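Laundry folding (robotics)

Laundry folding is the household chore most often promised to machines and most often handed back. It begins, as it does for people, with a basket of crumpled fabric.

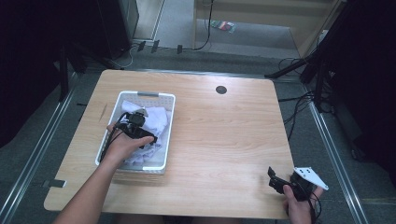
Difficulty
A plate keeps its shape when lifted. Cloth does not, and a heap of white cloth gives a machine few clues as to where one piece stops and the next begins. Finding a corner is generally held to be the hard part – a view shared by anyone who has changed a duvet cover.

Teaching by hand
One approach has people do the chore with hand-held grippers, so that a machine may later copy the movements. Forough Ranjbar, who ran the Skoser trials, wrote that her staff folded worse with grippers than without, and complained more.

Progress
The Jerell folder, shown in June, managed a towel in 6 minutes and a shirt in 19. Fitted sheets were left out of the test. Its successor, Bridano, is quicker with towels but has to be handed them one at a time, preferably flat.

Status
Neither machine is on sale. Socks are treated as a separate field.

See also: Ironing; Dishwasher loading; Wardrobe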